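The small mortar deserves its place on the table

Last updated 2025-01-10 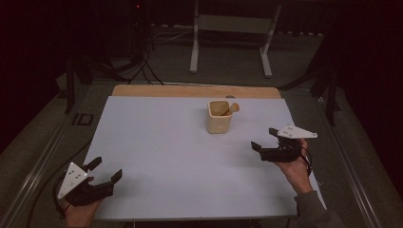 A square cream cup with a light wooden stick resting in it, set on a blue-gray board.

Most kitchen advice on grinding spices favours volume. The standard recommendation is a heavy granite mortar, bought once and left on the counter because it is too awkward to put away. I used one from Narum for three years and I now think the recommendation is wrong for most households.

The usual job is small. A teaspoon of cumin, four peppercorns, a pinch of coarse salt. In a wide bowl that quantity spreads into a thin layer and the pestle spends its time chasing it up the sides. A narrow cup keeps the seeds under the tool. The contact area is smaller, but so is the load, and the grind comes out more even.

Shape matters less than people claim. Purists object to square vessels on the grounds that material collects in the corners. With sharp corners it does. With rounded ones, a quarter turn of the cup every few strokes clears them. My Gandcombe cup measures 68 mm across and I have never had to dig anything out of it with a knife.

The second complaint is stability. A light cup moves on bare wood, and the common answer is to add weight. A board underneath is cheaper. It protects the table, catches what jumps over the rim, and can be carried to the sink in one trip. I keep mine on the low table in the living room, where I can work sitting down - a better height for pressing than a standard counter, at least for my shoulders.

There are limits. Wet pastes need room, and anyone making curry paste for six should own the big bowl. Glazed interiors are slow on hard seeds such as fenugreek. The Clavodier set I tried in July had this fault and went back to the shop, less a 32 dollar restocking fee.

For everything else, buy the small one. Leave the stick in the cup between uses, wipe both with a dry cloth, and keep soap away from the wood.

65 shares | 3 comments

We use cookies to remember your preferences. Accept | Manage settings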